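Anikó Somogyi wanted a winner by Friday, and she wanted it in one word.

"Old or new," she said, leaning in my doorway with her coat already on. "Suominen is waiting for the order and I'm not sending them an essay."

So there I was at the Brindimau bench with 2 sets of fingers, a box of junk, and a log sheet with 459 rows left over from the Durnia trials – most of them in my handwriting, which gets worse the further down you go. I had been at it since lunch. The building in Vulville goes quiet after six, and I'd gotten into the habit of talking to the arms. Lefty is the patient one. Righty has opinions.

"Okay, guys," I told them. "Something nice and easy first. Then the mean stuff."

The mean stuff was my specialty! Anybody can grab a foam block. I'd gone through every drawer in the place (and two at home, don't tell my wife) looking for things with chains, rings, thin edges, shiny faces, anything that makes a camera squint and a finger slide off.

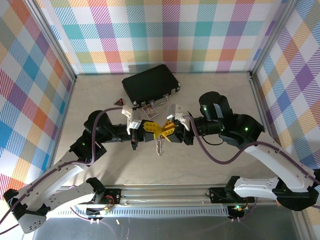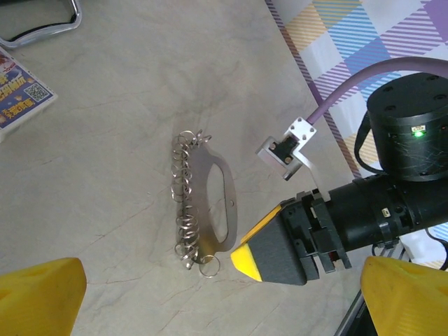 Top, both grippers on the yellow piece with the chain; bottom, the yellow fingertips and the metal plate with the rings.

The yellow piece I'd expected to hate. A chain has a mind of its own, and on the Durnia fingers it used to swing around and wreck the handoff. I held the pedals and hummed. Lefty took hold, Righty came over, and for a second I forgot I was the one driving. It felt like watching two people pass a baby.

"Did you see that?" I said, out loud, to the parking lot window.

Then the plate. Oh, the plate. I tried it 66 times, and I can tell you every single way a flat piece of metal can refuse to leave a table. I came at it from the curved side. I came at it from the rings. I turned the wrist until the cable complained, backed off, and said some things to Righty that I later apologized for.

Anikó came back at nine with soup. She'd never gone home, she'd been downstairs arguing with the invoice people.

"Well?" she said.

"It's the new ones for anything with a shape," I said, "and the old ones for anything flat, except on the third approach angle, where –"

"One word."

I looked at the log sheet. I looked at Righty, who was parked with his fingers open like he was waiting for me to hand him a spoon.

"Both," I said.

She put the soup down on my keyboard, took the pen out of my hand, and wrote it on the order form herself. Then she pulled up the other stool.

"Show me the plate," she said.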